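We use cookies to remember your basket and to see which pages get read. Accept all | Manage settings

June - posted by Simone Lopes

Filed under: Privacy & Security > Home network equipment

Darkel Home Privacy Gateway

If you've ever wondered how much your internet provider can tell about your evenings, you are in good company, and it's the question that got us building the Darkel in the first place. It is a small box that sits between your modem and everything else in the house, and it sends your traffic out through an encrypted tunnel, so the list of sites you visit doesn't pile up in your provider's records. Your provider will still see that you're online and how much data you use - we'd rather say so plainly than have you find out later.

Setup takes 5 minutes for most people. Plug it in, join the network called Vunimholm (you can rename it, and please do change the password while you're there), and follow the screens. It handles up to 25 devices at once, which has been plenty even for my sister's household in Guimarães, with three teenagers and a doorbell that never stops talking.

The gateway keeps no browsing history of its own. It stores your settings and an error log, and you can wipe both with the button on the back. If you already own our older Flenurero box, your settings file will carry over, and the same power adapter fits.

Price: $140, or $115 when you send back a Flenurero. There is no subscription for the first year, and we'll write to you well before it ends
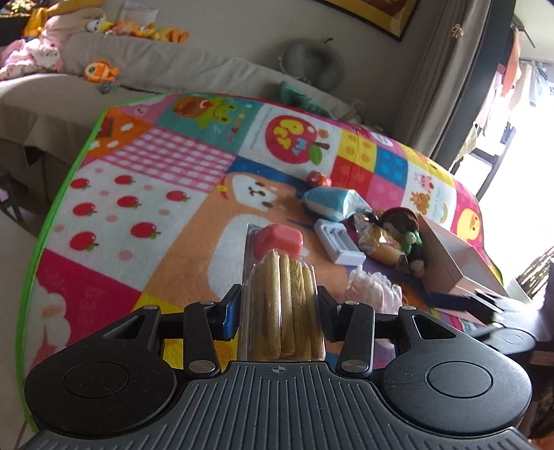
so you have time to decide whether to renew or point the box at another tunnel service you like better. Either choice is fine with us, and the gateway keeps working as an ordinary router if you choose neither.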